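Search tickets, hosts, people

Ticket: left follower arm lags behind leader during folding demos
Opened by: Jomar Cruzado
Assigned to: Lies Hoekstra
Station: Tritura, folding table
Priority: normal
Status: open, waiting for retest

Jomar Cruzado
Left follower arm trails the leader when I teach the T-shirt fold. Right arm is fine. It is worst on the second fold, where both hands have to come over together. The left gripper arrives late and drags the sleeve, and the shirt ends up skewed. I threw out 5 takes this morning because of it. No error on the console. Restarted both arms, same result.

Lies Hoekstra
Is the lag there from the start of a session or does it build up? Also, which leader handles are you using, the old ones or the Jarkex pair?

Jomar Cruzado
Jarkex pair, since November. It builds up. First few takes are OK, then it gets worse. If I stop and re-home both arms it goes away for a while.

Lies Hoekstra
Pulled the logs from your last session. The left leader sends at the right rate, but the follower queue grows from take 2 onward and is never cleared between takes. By the end of the session the left arm is acting on commands that are 200 ms old. The right arm queue stays flat. So the handles are probably OK - the problem is on the follower side.

Things to try, in this order:
1. Swap the left and right USB cables at the host. See if the lag moves to the right arm.
2. If it stays on the left, run the left arm alone with the right one powered off.
3. Send me the log for each.

Jomar Cruzado
Did step 1. Lag stays on the left arm. Did step 2. Left arm alone still builds up lag, but slower. Logs attached to the ticket.

Ruben Brouwer
Adding a note because I had something like this on the Boateng station. There it was the gripper current readback. The follower was polling the gripper on every cycle and waiting for the answer. Check if the left arm has readback switched on and the right one doesn't.

Lies Hoekstra
Ruben is right, the configs differ. Left has gripper readback on at full rate, right has it off. The left config was copied over from Wuvine when the arm was moved, and that setup needed the readback. I turned it off for the left arm and added a queue flush at the end of each take. Change is on the host now. Please pull, re-home and retest with a full session, not just a few takes.

Jomar Cruzado
Pulled and re-homed. Fold comes out square again in the short test.
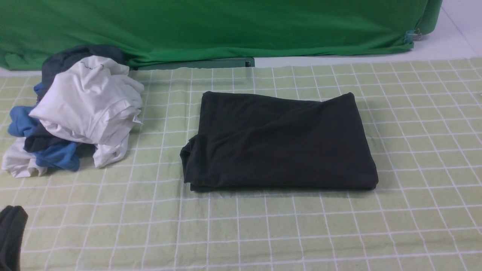
I have not run the full session yet. Want to get through a whole pile first, since the lag only showed up after a while. One more thing - with readback off, the grip force column in the recording is all zeros for the left arm. Does training need that column?

Lies Hoekstra
Not for the folding task. The policy only reads joint positions, gripper opening and the camera streams. Luuk, can you confirm?

Luuk Verstraete
Confirmed, force is not an input. But the loader rejects a file if one arm has force values and the other has only zeros. Right arm has been zeros all along, so the new files will pass. The old ones with mixed columns were being skipped. That is 44 takes we thought we had and didn't. I can patch the loader to ignore the column, then they load again. The laggy ones should still be thrown out by hand.

Jomar Cruzado
OK. I will go through the 44 and mark the ones with a bad second fold. Full session retest is planned for Fri 7 February.

Lies Hoekstra
Leaving this open until then. If the queue stays flat for the whole session I will copy the left config to the spare arm and close.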